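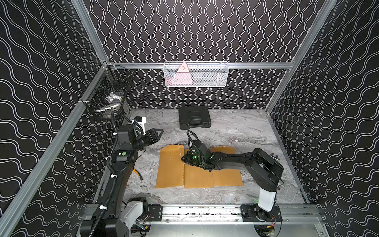
Lok-yiu Chung
끈은 꼭 8자로 감아야 합니다. 위 단추만 빙빙 돌리면 가방 안에서 금방 풀립니다. 저는 서류 봉투를 오래 써 왔고, 이 점은 양보하기 어렵습니다.

Hoi-yan Yau (글쓴이)
답글 감사합니다. 제 한국어가 조금 딱딱해도 이해해 주십시오. 제가 궁금한 것은 끈 달린 크라프트 봉투를 매일 열고 닫아도 괜찮은가 하는 점입니다. 지금은 영수증과 계약서를 넣고 있는데, 한 주에 여러 번 꺼내야 합니다. 8자로 감으면 튼튼하지만 푸는 시간이 깁니다. 그래서 저는 보통 아래 단추에 한 번만 걸어 둡니다.

busport
한 번만 거는 것에 찬성합니다. 책상 서랍에 눕혀 두는 봉투라면 그 정도로 충분합니다. 8자는 우편으로 보내거나 들고 다닐 때만 합니다.

Lok-yiu Chung
서랍 안에서도 풀립니다. 얇은 종이 20장이면 모르겠지만, 100장을 넣으면 덮개가 위로 밀려 올라갑니다. 그때 한 번만 건 끈은 힘이 없습니다.

conneely
100장을 넣는 것이 문제가 아닐까요? 끈보다 종이 단추 쪽이 먼저 상합니다. 저도 두꺼운 카탈로그를 넣었다가 단추 둘레가 찢어진 적이 있습니다. 그 뒤로는 두꺼운 것은 상자에 넣습니다.

Hoi-yan Yau (글쓴이)
상자도 생각해 보았습니다만 책장에 자리가 없습니다. 그리고 저는 이 봉투의 모양을 좋아합니다. 덮개에 큰 동그라미가 있고 그 아래에 작은 동그라미가 있고, 둘 다 가운데에 은색 고리가 박혀 있습니다. 흰 끈이 위에서 아래로 내려오는 것도 단정해 보입니다.
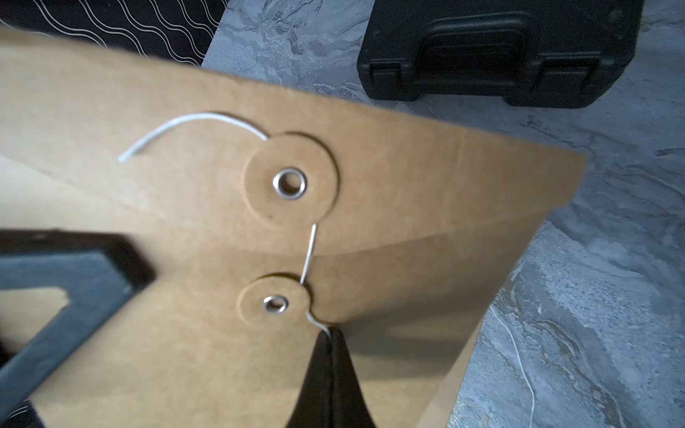
luvetmont
끈이 너무 길면 잘라도 됩니까?

Lok-yiu Chung
조금은 잘라도 됩니다. 다만 두 단추를 두 바퀴 감고 손가락으로 잡을 만큼은 남겨 두십시오. 자른 끝에는 목공풀을 아주 조금 바르면 올이 풀리지 않습니다.

luvetmont
감사합니다. 집에 목공풀이 있으니 오늘 저녁에 해 보겠습니다.

rastonholm
저는 목공풀에 반대합니다. 끝이 딱딱해져서 감을 때 종이를 긁습니다. 매듭을 작게 하나 묶는 것이 더 좋습니다.

busport
매듭은 단추 밑에 걸립니다. 저는 그것 때문에 매듭을 다시 풀었습니다.

rastonholm
매듭을 끝에 바짝 묶으셨습니까? 저는 걸린 적이 없습니다. 아마 끈 굵기가 다른 것 같습니다.

Hoi-yan Yau (글쓴이)
두 방법을 봉투 하나씩에 시험해 보겠습니다. 감는 방법은 이렇게 정했습니다. 매일 여는 영수증 봉투는 한 번만 걸고, 계약서 봉투는 Lok-yiu Chung 님 말씀대로 8자로 감겠습니다. 봉투 겉에 내용을 적을 때는 연필과 펜 중에 무엇을 쓰십니까? 펜은 종이에 번질까 봐 걱정이 됩니다.

conneely
연필을 씁니다. 내용이 바뀌면 지우고 다시 적습니다. 세게 지우면 종이에 보풀이 생기니 살살 지우셔야 합니다.

Lok-yiu Chung
저는 유성펜으로 덮개 안쪽에 적습니다. 그리고 영수증 봉투도 언젠가는 8자로 감게 되실 겁니다.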